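Staff Writer, People and Profiles (part-time, remote)
Pollow

Pollow publishes short biographies of newsreaders, correspondents and business journalists. We are looking for one writer, and we would prefer somebody who doesn't much like the genre.

You will know the sort of page we mean. It gives a birthday, a star sign, a height and a "net worth" that was copied from another site, which had copied it from a third. Our own archive has 3676 profiles and we don't trust a good many of them. August was spent taking down salary figures that had no source at all. More will have to go.

The job is 17 hours a week. You would write new profiles, usually five a week, and check old ones against broadcasters' announcements, published interviews and company records. If a presenter's age can't be confirmed, you leave it out. The same goes for spouses, and we don't guess at children.

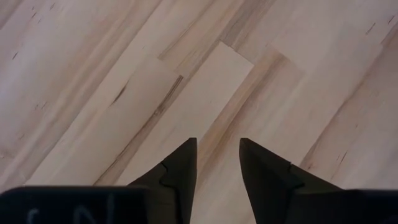
Wooden surface in a mix of pale and darker staves.

We don't ask for a journalism degree, having met too many people who have one and still can't ring a press office. We do ask for clean, plain English and some sign that you have once talked yourself out of a good story. Please don't tell us you are passionate about media.

Pay is by the hour and is set out in the contract, which you may read before the interview. There is no "exposure" and there are no unpaid trial weeks. The test piece is paid whether we take you on or not.

To apply, send two published pieces and a note of up to 2000 characters on a biography you think is wrong, with your evidence. Fidelina Huaranga reads the applications and Tihomir Papadopoulos runs the interviews. Notes written by software tend to be obvious and will not get a reply.

Posted November 20, 2024. Open until filled.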